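## 4. What People Did with the Blank Cards

We come now to the part of the study we most enjoyed, and the part that changed most between the pilot and the main round. The printed sheets described in Section 3 came in two forms. The filled-out form offered a ready-made gift ("one home-cooked supper," "one evening of board games") and left room only for two names. The blank form had the same border and the same heading, with empty lines where the gift would go. We had expected the blank cards to sit in drawers. They did not, and the ways people filled them in tell us a good deal about how a homemade gift gets made.

### 4.1 Cards given and cards used

The 80 givers in the Pakell group received 600 cards between them, filled-out and blank forms mixed in the same envelope. Each card had a tear-off stub, which the person receiving the gift was asked to drop in the mail once the promise had been kept. We got 206 stubs back. A returned stub is a fairly strict test, because it needs someone to remember the study after a pleasant evening, find a pen, and walk to a mailbox. Many kept promises surely never reached us, and we make no attempt to guess how many.

Stubs came from both forms. What differed was the writing on them. Filled-out cards came back clean, with a signature and perhaps a heart. Blank cards came back crowded! Givers wrote past the lines, up the margins, and onto the back. Several added conditions ("not during playoffs") or little upgrades ("and I'll do the dishes after"). One card promised a ride to the airport "at any hour, no complaining," and the stub had a note from the receiver confirming that there had been a small amount of complaining.

### 4.2 Promises about food

Food was the favorite subject on the blank cards, and we were delighted by how specific it got. The filled-out sheet said only "supper." The blank cards named the soup, the person whose recipe it was, and sometimes the pot. Givers seemed to feel that a named dish was a bigger present than an unnamed one, even when the named dish was cheap and plain. Beans, rice, dumplings, and cinnamon toast all turned up, and so did a very detailed promise of a grilled cheese sandwich with the crusts cut off. Figure 3 shows soybeans in a stainless-steel pan on an induction cooktop.

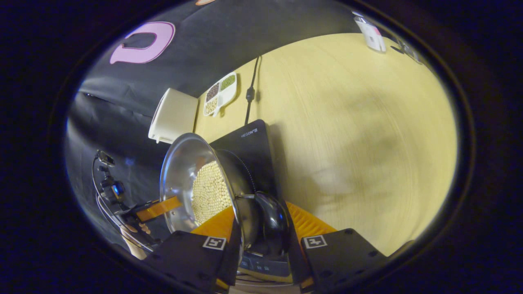

*Figure 3. Soybeans in a pan.*

A plain dish also had a practical side. In the follow-up calls, givers told us that an expensive promise was easy to write and hard to schedule. A restaurant dinner had to wait for a free weekend, a sitter, and a good month for money. A pot of something simple could happen on a weeknight. We think this helps explain why so many of the food stubs came back early, while the promises of trips and outings trickled in at the end or did not come at all.

We want to be careful here. Our givers chose their own promises, so the people who wrote down plain dishes may also be the people who cook on weeknights anyway. A design that assigned dishes to givers would settle the matter, but it would spoil the gift, and we could not talk ourselves into it.

### 4.3 The trouble with expiration dates

The Tristo pilot, run in January, used sheets with a printed line reading "Good until." We had copied this from the coupon templates on Prorari, where it is a standard feature, and we gave it very little thought. It caused more phone calls than everything else on the sheet. Some givers left it empty and worried that this looked careless. Others wrote "forever" and then felt they had gone too far. A few picked a date to be funny, and the joke did not always land.

For the Pakell round we moved the line to the back of the card and made it smaller. The calls stopped. People who wanted a deadline still found the line and used it, and everybody else ignored it happily. If we could pass on one layout tip to anyone making a sheet like this at home, it would be that one.

### 4.4 Paper, ink, and the feel of the thing

We also changed the paper. The pilot sheets were printed on ordinary copy paper, which curled in the envelope and let marker bleed through to the stub. For the main round we used a heavier cream stock from Hosoda, cut by hand on a guillotine trimmer. It took 3 passes to get a clean edge on a full stack, and we recommend smaller stacks to anyone with less patience than we had.

Receivers noticed. In the comments space on the stub, the paper came up again and again, often before the gift itself. "Feels like a real ticket" was a typical remark. Some receivers told us on the phone that they had not wanted to give up the card at all, and had used the promise but kept the whole thing, stub included, on the refrigerator. That is a loss for our data and a lovely result in every other way. A future version should carry a second stub, or a sticker, so that nobody has to choose.

### 4.5 Who the cards went to

The heading on the sheet said "For Someone I Love," and we had pictured couples. Couples did use the cards, yet a large share of the stubs were signed by parents, sisters, neighbors, and in one case an entire bowling team. Children were eager givers too. Their promises were short and bold, and leaned heavily toward hugs and car washing. We had not written any instructions for younger hands, and the sheet's thin lines were plainly too close together for them. The large-print version in Appendix B fixes this, with wider spacing and a heading that can be colored in.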